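Wernine Host Feedback Set: data card

Version of 8 May 2020

Summary

Wernine is a set of 3557 written reviews left by hosts for people who stayed with them on a work exchange: a few hours of help a day in return for a bed and meals. The reviews were posted on Judar, a listing site for farms, hostels, building projects and families who take in travelers. Each review has been stripped of names, sorted by type of work, and given a set of hand labels.

Read the section on known problems before you use any of this. The reviews are pleasant to read and they are poor evidence. If you want to find out whether a given traveler is a good worker, this set will mostly tell you that everyone is.

What is in the files

There are three tables, all plain comma-separated text in UTF-8.

reviews.csv holds the review text, the language, the length of the stay in days where the host gave one, and an ID for the host and for the guest. The IDs are random and don't match anything on Judar.

labels.csv holds the labels, one row per review per labeler. We did not merge them into a single answer. Merged labels hide how often people disagree, and here they disagree a lot.

hosts.csv holds the host type (farm, hostel, family, building project, boat, other), the country, and the month the listing first went up. Region and town were removed.

The text is as posted, apart from the removals. Spelling mistakes, capital letters for shouting and rows of exclamation marks are all still there. Please don't clean them up and send us the result.

Where it came from

Judar supplied an export in March, covering reviews that hosts had marked as public. We asked for private notes between hosts and site staff as well and were turned down. It's a fair decision, but it leaves a hole in the middle of the set. Private notes are where a host would say that someone slept until noon.

Judar also removed reviews that were under dispute at the time of the export. We don't know how many there were. We asked twice. Anyone who reports a rate of bad stays from Wernine should say in the same sentence that the disputed ones are missing.

Of the reviews that remain, 1399 are in English. The rest are mostly French, Spanish and German, with a long tail of other languages. A review in French may well have been written by a Dutch host for an Australian guest, so language is a bad stand-in for country. Use the country column.

How the labels were made

Labelers read each review and marked the following:

work_type: garden, animals, building, kitchen, cleaning, childcare, front desk, teaching, other. More than one allowed.

praise_specific: does the host name a thing the guest did, or only say that the guest was great?

complaint: none, hinted, open.

would_host_again: stated yes, stated no, not stated.

hours_mentioned: does the review say how many hours were worked?

The complaint label caused the most trouble. "She preferred to spend time on her own projects" is a complaint to one reader and a neutral remark to another. "He is still learning what he wants from travel" was marked open by one labeler, hinted by a second and none by a third. We wrote a longer guide, ran that batch again, and agreement went up a little. I suspect it went up because people had learned what we wanted to hear.

The hours label is dull and reliable. Either there is a number in the text or there isn't.
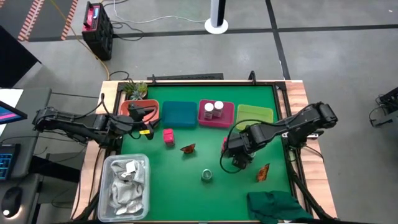
Can the set be used to rank guests?

It shouldn't be. Most guests have a single review, and a host who has just shared a kitchen with someone for three weeks is rarely going to call them lazy in public. The differences between a warm review and a very warm one have more to do with the host's writing habits than with the guest. Some hosts use nearly the same paragraph for everyone who passes through, with the name swapped.

Known problems

Hosts and guests review each other. On Judar, both sides can see the other's review as soon as it is posted. Whoever goes first has every reason to be kind, and whoever goes second tends to return the favor. We have no field showing who posted first. It would have been the most useful column in the set.

Silence is not recorded. A bad stay often ends with no review at all. The set contains reviews, not stays, so you cannot work out a completion rate, a satisfaction rate or any other rate that has stays on the bottom of the fraction.

Repeat hosts weigh heavily. A handful of large hostels wrote far more reviews than any family or farm did. If you train on the set without grouping by host, your model will learn to recognize hostel managers. We have seen this happen. Split by host_id, not by row.

Stay length is unreliable. It was typed in by hosts, sometimes months later. There are stays of zero days, and there is one of 909 days at a building project. That one may be real. We left it in and flagged it.

"Hard-working" means very little. The phrase and its close relatives turn up in every work type, including ones where the host goes on to describe a guest who mostly kept the children company. Treat it as a greeting.

Childcare reviews are different from the rest. They are longer, they name more specific things, and they are far less likely to mention hours. Draw your own conclusions about the hours. I have drawn mine, but the data doesn't prove it.

Removing names

Names of people, farms, pets and villages were replaced with tags such as [GUEST], [PLACE] and [ANIMAL]. The first pass was done by software and the second by hand. The software did badly with nicknames, and it took several donkeys for guests. The second pass caught what it could.

This does not make the set anonymous. A host who describes a guest repairing a windmill on a small island with two goats has described that guest to anyone who was there. If you recognize yourself or someone else, write to us with the review ID and we will take the row out of the next version. So far 24 rows have gone this way.

Don't try to match reviews back to profiles on Judar. The license forbids it, and you would be doing it to people who signed up to pick olives.

Uses we think are reasonable

Studying how people write polite criticism, in one or more languages.

Testing tools that sort reviews by type of work.

Looking at which kinds of hosts mention hours and which don't, with the warnings above attached.

Teaching. It makes a good exercise in how a large pile of praise can contain almost no information.

Uses we think are not

Scoring or screening travelers. Setting a "fair" number of hours from what hosts report. Writing fake reviews, or writing templates that help hosts sound sincere. We know of two projects that asked for the set with the last of these in mind and called it something else.

Comparison with other sets

The Cao set covers guests' reviews of hosts, and people often ask whether the two can be joined. They can't. Cao was gathered from a different site and uses its own host types, so that a vineyard with a guest house may be a farm in one and a hostel in the other. Cao's authors also merged their labels by majority vote. Their agreement figures look better than ours as a result, and I would be careful about reading anything into that.

A baseline

We trained a small model, Zolo, to predict the complaint label from the English text. It's included so that others have something to beat. It catches open complaints fairly well and misses most hinted ones. When we looked at what it relied on, the word "but" did a great deal of the work. A one-line rule that looks for "but" or "however" in the second half of a review comes close to it, and anyone reporting a result on this task should report that rule alongside.

Zolo was never tested on reviews from another site. Please don't put it into a product.

Loading the files

Join labels.csv to reviews.csv on review_id. Expect several rows per review. Join hosts.csv on host_id. Some hosts have no country — leave those blank, and don't guess from the language.

Line breaks inside a review are kept and the field is quoted. Some spreadsheet programs split these rows anyway. If your row count comes out higher than the one given at the top of this file, that is the reason.

License and changes

Free for research and teaching. Commercial use needs permission from Judar, and we can't give it on their behalf.

Changes since the last version: rows removed on request, two host types merged into "other", the labeling guide updated for hinted complaints, and a broken accent in the French reviews repaired. The field guest_rating has been dropped. Nearly every value in it was five out of five, and people kept using it.

Corrections are welcome, with a review ID and the line you think is wrong. Requests for the disputed reviews should go to Judar.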